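A day on the pavement with Gistent

12 March 2025

I have been to a good many robot demonstrations, and most of them happen on carpet. The robot glides up and down a hall, somebody claps, and we all go and eat small sandwiches. Gistent, to its credit, had no carpet. It had a car park, a portable building with a kettle that took its time, and a service called Hateo which it would like to sell to anyone running delivery robots on public pavements.

Hateo has no wheels of its own. It is the part that looks at what the robot sees and decides what is ground, what is kerb, what is a person and what is none of its business. You send Gistent your street footage, they label it and train on it, and you get back a model and a report. The basic package covers 700 clips. Beyond that you pay per clip, at a rate printed in a grey so pale that I had to hold the sheet up to the window.

The visit began with Furnuswood, the test robot, which is shaped like a picnic cooler and has roughly the charisma of one. It went up a dropped kerb, thought about it, and came down again. Then it met a drain cover and stopped. We waited. Our guide explained that this was caution, and that caution could be adjusted in the settings. I wrote down "adjustable caution" and have been wondering since whether it could be fitted to my brother-in-law.

After that came the labelling room, which I enjoyed far more than I was meant to. Rows of desks, blinds down, everybody looking at streets. Each clip is gone through for walking surface, road markings, obstacles and people, and there is a handbook for arguments. Rule 101 deals with tactile paving. Rule 102 deals with things that hang over a pavement without standing on it, such as awnings, branches and the canopies people put on small vehicles. I asked which rule caused the most trouble and three people said 102 before I had finished the question.
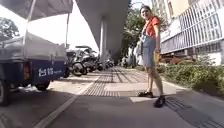 Street view with a pedestrian, a strip of tactile paving, a painted line and parked vehicles to the left.

Streets like this are what the service is being sold on, and I can see why. A person walking is the easy part, or so I was told. The harder matter is what to make of the ridged tiles, which a robot must be able to recognise and ought not to park on, and of a white line that means one thing to a driver and nothing much to a wheel. Then there is the canopy over the blue vehicle. To a low robot it is weather. To a tall one it is a collision. Hateo asks you for the height of your machine when you sign up, and I was pleased to find a form that asked a sensible question.

Shade is the other worry. A row of parked scooters under an overpass soon turns into one long dark lump, and the labellers are told to mark only what they can make out and leave the rest as "parked, mixed". I liked that category. I have a cupboard at home that would fit it.

Now the grumbles. The dashboard is slow, and it logs you out if you stop to read anything. The report runs to 42 pages and puts the useful table at the back. Footage has to be uploaded in a format that Gistent prefers and my equipment does not, so you will want the converter made by Fuchs, sold separately, naturally. Support answers by email only. There is talk of a phone line in October.

Against that, the labels I was allowed to poke at were careful work. I picked clips at random and tried to catch them out over hedges, and mostly failed. If you run a small fleet and have no wish to hire people to stare at kerbs, the trial is worth asking for. Read the pale grey print first.

Parking on site is free, but the bay by the portable building is where Furnuswood practises, so use the far side. The kettle had boiled by the time I left.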